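Kondaneck Residents Association
Minutes, general meeting, September 2026
Community room. Chair: Rosaire Penner. Quorum met, sign-in sheet is with the minutes book.

Opened a little late, projector cable. Minutes of the last meeting approved with one fix – the fence on Hodo Lane is the association's, not the county's. Rosaire will send the corrected page.

1. Storm drain, lower end of Hodo Lane
Backed up again after the last heavy rain. Water over the sidewalk and into two garages. County came out, looked, said the grate is theirs but the pipe behind it is ours up to the manhole. Long discussion of where the manhole is. Old plat map shows it under the Kaimal Court turnaround, which was repaved in February. Possibly paved over. Rosaire to ask the paving contractor for there before-pictures.

Quote from Hastix to camera the line and clear it: $1,295. Does not include digging. Question from the floor whether we need a second quote. Bylaws say yes for anything over $1,000. Groans. Agreed to get one more, and if it comes in higher then go with Hastix without another vote. Moved, seconded, carried. One opposed, wants it noted he thinks the county should pay.

2. Parking on Kaimal Court
Same as last time. Trailers left out past the 5 day limit, one boat. Letters went out, two replies, both polite. One owner asked for an extension while his driveway is redone – granted to the end of the month. Suggestion to paint the curb at the turnaround so the trash truck can get round. Color argued over, red vs yellow. Tabled till someone reads the county rule.

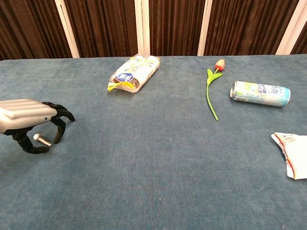

3. Mailboxes
Cluster box by the entrance has a door that won't latch, bottom row. Post office says the box belongs to us, so we fix it. New lock and hinge ordered, not in yet. Until then mail for that row is held at the counter, bring ID. Reminder that keys do not get replaced free. $40 each, been that way for years, please stop asking Rosaire at her door.

4. Trees
The maple at the entrance is dropping limbs. Arborist says one more season if the dead side comes off now. Those for removing the whole thing were asked to put it in writing. Several people want it kept for shade at the bus stop. Trim approved, removal to go on the next agenda. Stump on the north path still there, tripping hazard, cone has gone missing again.

5. Dues
Most are in. Late notices go out next week. No change to the amount for the coming year, but see item 1, if there's digging we may have to come back to it. Question about paying online, the bank wants a monthly fee. Left as is, checks in the drop slot.

6. Other business
– Dog bags at the north path run out by midweek. Order double.
– Streetlight at the corner of Hodo is flickering, reported, have a ticket number.
– Request to move meeting start half an hour later for people coming from work. Show of hands in favor. Starts next meeting.
– Yard sale: spring again, no date set. Signs from last time are in the shed, some got wet and need repainting.
– Leaf pickup schedule not recieved from the county yet. Will be posted by the mailboxes.

Adjourned. Chairs to be stacked along the back wall please, not in front of the closet.

Action items
Rosaire: corrected page, paving contractor, second drain quote, call re leaf schedule
Open, need a name: curb paint rule, new cone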